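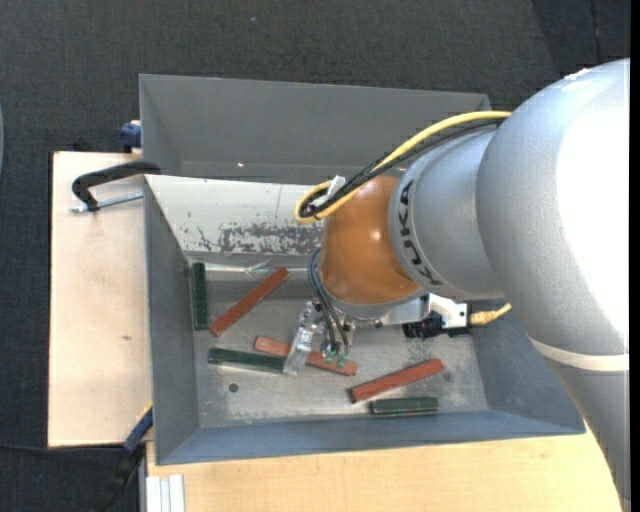
Evening all. I promised I'd write something up after the ward meeting in Stinham, so bear with me, it'll take a few posts and I've only just got the kettle on.

First, the bus. The county has agreed to keep the 349 running through to December on its present timetable. That includes the early one, which so many of you wrote to me about (thank you, I read every letter, even the four-page one).

The 355 is a sadder tale, I'm afraid. It will stop at Tulville library and go no further after the summer. I argued against it, Eilidh Skinner argued against it a good deal better than I did, and we lost the vote by 8. I'm still cross – I walked home the long way round to calm down.

What we did get is a written promise to look at it again once the passenger numbers are in. So if you use the 355, please keep using it, and please tap your pass even when the driver waves you on. The untapped journeys don't get recorded and then we're told there weren't any.

Next, the petition about the footbridge on Mill Lane. Karthikeyan Kurup handed it in with 2687 signatures, which for a ward our size is lovely to see. It goes to full council on July 2, 2026 and the public gallery is open, so do come along if you can manage the stairs. If you can't, ring the office beforehand and they'll send the lift key down.

Several people asked whether I'd be joining one of the party groups now that Anil Venkataraman has stepped down. No, I'm staying independent. I've had a very civil cup of tea with both sides and I'm fond of people in each of them, but I told you on your doorsteps what I'd do and I'd like to go on doing it.

My surgery moves to the back room of the Methodist hall from next month, as the library wants its meeting room back for the toddlers. Same time, ten till noon, and there's parking behind the chemist.

Oh, and Aravind Kurian has asked me to say that the minutes from last time had the wrong drain in them. It's the one outside the bakery. The corrected copy is on the noticeboard.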